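About > Who we are > The kitchen

Wencombe is a small cooking school and a smaller jam-and-pickle kitchen, same building, same stoves. Started by Yolanda Muñoz and Fredy Huamán, who met arguing over a pan of guava paste at somebody else's class. Yolanda said it needed ten more minutes. Fredy had already poured it. It set fine on one side of the tray and we still bring it up.

Classes run in the evenings and on Saturday. Home cooking, mostly preserves, sweets, flatbreads, stews, the stuff people's aunts make without a recipe. No chef coats. Bring an apron if you're attached to your shirt, bring a container if you want to take food home (you will).

What we teach, more or less: milk fudge, coconut sweets, lime pickle, tamarind chutney, filled flatbreads, potato stew with peanut, two kinds of empanada dough, rice that doesn't stick. Changes with what's cheap at the market. Mango month is a busy month.

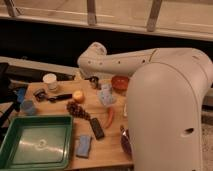
Do I need to know how to cook before I sign up?
Most people who come have burned at least one pot of sugar, and the beginner evening starts with how to hold a knife and how hot a pan should be.

The beginner evening is three hours. Same for everybody, even if you think you're past it. After that pick whatever you like, no levels, no certificates. We tried certificates one year and people left them on the counter.

Who's who

Yolanda Muñoz. Sweets and preserves. Grew up stirring things. Will tell you to turn the heat down, then turn it down herself while you're looking for a spoon. Writes all the recipe sheets by hand and Flor types them up.

Fredy Huamán. Stews, soups, anything with a long simmer. Also does the ordering, so if we're out of cumin talk to him.

Flor Inga. Doughs and flatbreads, plus the office. Answers the phone until 4 p.m., after that leave a message. Her empanada class fills first, always, don't wait on that one.

Macario Lozano. Pickles. Came as a student, took the lime pickle class 3 times, then started correcting the recipe sheet. He was right about the salt.

Pak-hei Chung. Joined last, teaches rice, steamed buns and the Monday dumpling table. Folds faster than anyone here and is very patient about it, slow motion on request.

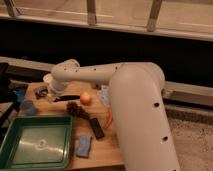
Reading time: 2 min left

The jars

The jar side is called Prilel. Separate label, same people. It began with leftover chutney from class, too much of it, and a neighbor who kept asking to buy some. Now there's a real schedule: cook on Tuesday, fill and seal the same day, labels whenever Flor gets the printer to behave. Tamarind, green mango with chili, lime pickle, tomato and onion seed. A fig one in October if the figs are any good.

Our biggest batch so far was 171 jars of the tamarind. That was too many. Two stoves going, every big pot we own plus one borrowed, and Fredy straining pulp until his wrists gave up. We do smaller batches now and they taste better, the pot heats evenly and the spices don't catch on the bottom.

Everything is cooked in open pans. Whole spices get toasted and ground on the day. Sugar is jaggery or plain white depending on the recipe, it says which on the label. Vinegar in some, none in others. Lime pickle has mustard oil so check with us if mustard is a problem for you. Nuts are used in the kitchen all the time and we can't promise any jar is free of them, please take that seriously.

Once opened keep it in the fridge, use a clean dry spoon.

Recipe box

Kivi is our recipe mailing, goes out when Yolanda finishes one and not before. Past ones are at the front desk in a binder, 860 sheets if you count the duplicates and the ones with ghee on them. Take a photo of any page you want. Please put it back in the same sleeve, the binder has an order even if it dosen't look like it.

Sheets are written the way we talk. "Cook until it leaves the pan" means when you drag the spoon through, the mixture pulls away from the sides and doesn't run straight back. "A good pinch" is three fingers. "Medium" is medium on our stoves, yours may run hotter, so watch the pan and lower it if the edges go dark before the middle thickens.

Private groups, kids

Birthdays, office groups, families, yes. Kids from 8 up with an adult at the same table. No boiling sugar for the kids' sessions, they do flatbreads and fruit chutney and there's flour everywhere. Groups pick from a short menu and we need to know allergies a week ahead. Vegetarian is easy, vegan is easy for most of it, gluten free is ok for rice, stews and sweets but not dumpling night.

Shops

You can buy Prilel jars at the front desk and at Stostik, the grocery on the corner, second shelf by the rice. They sometimes run out before we do so call first. We don't ship. Glass and hot weather, we tried, it went badly.

Cancelations: tell us two days before and you can move to any other date. Less than that and the ingredients are already bought, but send a friend in your place, that's fine with us.

Side door is the one that's open, the front one sticks. Ring twice if the exhaust fan is on.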